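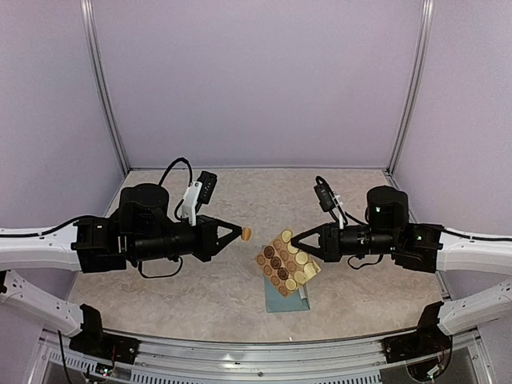 第4章　二本の腕と一枚の作業台

4.0　この章に入る前に

規則集というものは、読む人より書いた人の数のほうが多いことがある。トレド（Toledo）の研修施設スコルスカ（Skolska）で使われていた旧版の作業規程も、その部類だった。全26項。第1項は「作業者は規程を熟読すること」で、第2項以降を熟読した形跡のある作業者は見つかっていない。

この規程を引き継いだヴァレリアーノ・パストール（Valeriano Pastor）は、改訂の最初の仕事として、現場の人間に規程の内容を思い出せるだけ書かせた。いちばん多かった回答は「非常停止ボタンは赤い」である。正しい。ただし規程には書かれていなかった。

本章で扱うのは、卓上に向かい合わせに据えた二腕の小型ロボットで作業をさせるときの、運用上の約束事である。第3章までに見てきた産業用の大型機と違って、卓上の腕は人を壁まで突き飛ばしたりはしない。そのかわり、人のほうがすぐに油断する。指を挟んだ報告書の原因欄には、たいてい「つい」の二文字がある。

章の構成は次のとおり。

4.1　作業範囲を誰が持つか
4.2　薄いもの、曲がるもの
4.3　始業点検
4.4　止め方と、再開のしかた
4.5　記録

法令と国際規格の条文は巻末の付録にまとめた。条文は各自で最新版を確かめてほしい。教科書に刷られた条文は、刷られた日から古くなっていく。

学習目標
・二本の腕の共有領域を図に描き、優先権の規則を文章で書ける。
・対象物の性質に応じて、把持の条件と中断の条件を分けて定められる。
・始業点検表を、実際に使われる長さで作れる。
・停止後の再開手順を、手順を知らない同僚に渡せる形で書ける。

4.1　作業範囲を誰が持つか

腕が一本なら、作業台は全部その腕のものである。二本になったとたんに領土問題が始まる。

卓上で二腕を使う場合、台の上は三つの領域に分けて考える。左腕だけが届く（または届いてよい）領域、右腕だけの領域、そして両方が入れる共有領域である。面倒は例外なく共有領域で起きる。そして困ったことに、仕事もたいてい共有領域にある。たとえば丸い駒を盤に並べる作業では、盤は一枚しかなく、どちらの腕にもそこへ行く用事がある。

基本の規則を挙げる。

規則1　共有領域に指先を入れてよい腕は、原則として一度に一本とする。両腕を同時に入れる作業は、別に手順書を起こす。
規則2　待つ側の腕は、共有領域の外の、決められた待機姿勢で待つ。把持したまま待つ場合は、その高さと向きも決めておく。
規則3　優先権は作業の開始前に決める。動かしながら決めない。
規則4　手首まわりの配線とカメラの支柱も腕の一部とみなす。

規則4は、読むと当たり前に見える。ところが領域図を描かせると、受講者の多くはグリッパの先端だけを点で描く。現物の手首には、ケーブルのたるみが輪になって垂れ、カメラが突き出している。指先が盤の上で礼儀正しくしていても、たるんだケーブルが隣の駒をなでていけば、並べ直しである。領域図には、垂れた輪のいちばん低いところまで描くこと。

ブレルキエ（Brerkier）方式と呼ばれる流儀では、共有領域への進入を「札」で管理する。札は制御プログラム上の変数にすぎないが、札を持つ腕だけが入り、出たら返す。単純で、よく働く。欠点は、札を持った腕が途中で停止すると、もう一方の腕がいつまでも律儀に待ち続けることだ。待ち時間の上限を決め、超えたら両腕とも停止して人を呼ぶ。人が来ない場合の規則は、残念ながら人のほうに課すしかない。

演習4-1　自分の使う作業台を真上から見た図を描き、三つの領域を塗り分けよ。塗り終えたら同僚に渡し、規則違反になる動きを一つ考えてもらうこと。すぐに思いつかれたら、描き直す。

4.2　薄いもの、曲がるもの

駒や円盤は、持ち上げても形が変わらない。この美点は失って初めてわかる。布や紙のような薄いものを相手にすると、つかむ前に測った輪郭が、つかんだあとには別の輪郭になっている。重なっていれば、下の一枚がついて来ることもある。

薄いものについては、次の三点を手順書に必ず書く。

（a）置き方。重なりを許すのか、許すなら何枚までか。「適当に置く」と書いた手順書は、人によって適当の中身が違うことを証明する資料にしかならない。
（b）つかむ位置。縁からの距離で指定する。「端のほう」は距離ではない。
（c）指先の下限高さ。薄いものをつかむには指先を天板すれすれまで下ろすことになる。下限を決めずに試すと、天板の硬さを実測することになる。

加えて、両腕で一枚を扱うときは規則1の例外にあたるので、引っぱる側と押さえる側を手順書で名指しする。両方が引っぱる側だと信じている状態は、見ている分には面白いが、布にとっては災難である。

パストールの改訂版には、これにもう一行ある。「失敗の形を先に書いておくこと」。めくれた、ずれた、二枚いっしょに持ち上がった、何もつかんでいない。呼び名が決まっていないと、500回試したあとの記録に「だめ」とだけ書かれた行が並ぶ。スコルスカの旧記録が、ちょうどそうなっていた。「だめ」の下に「やはりだめ」とある行もあり、前の行との違いは解明されていない。
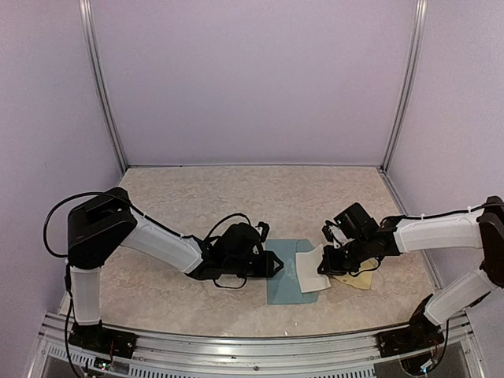 4.3　始業点検

点検表は長いほど立派に見え、短いほど使われる。改訂版の規程では、電源を入れる前に見る項目を四つに絞った。

一　台座の固定。手で軽く揺すり、ボルトの緩みがないか確かめる。
二　配線。肘と手首を可動範囲の端まで動かした姿勢を想定し、引っぱられるケーブルがないか見る。台の下や手前に出ている基板とコネクタも同じく見る。
三　天板の上。前の作業の残り物、ねじ、紙片を取り除く。小さなごみも取る。腕にとっては段差であり、カメラにとっては対象物の候補である。
四　非常停止。押して、確かに働くことを確かめる。目で見て「ある」と確認するだけでは点検に数えない。

四つとも終えてから署名する。署名が先に済んでいる点検表は監査のときにすぐわかる。筆跡が一週間分、同じ勢いで続いているからである。

点検で異常が見つかったときの扱いは4.4節で述べる。そこへ進む前に、自分の現場で最後に非常停止を押したのがいつだったか、欄外に書き込んでおくこと。思い出せない場合は、空欄のままにして、先に押しに行く。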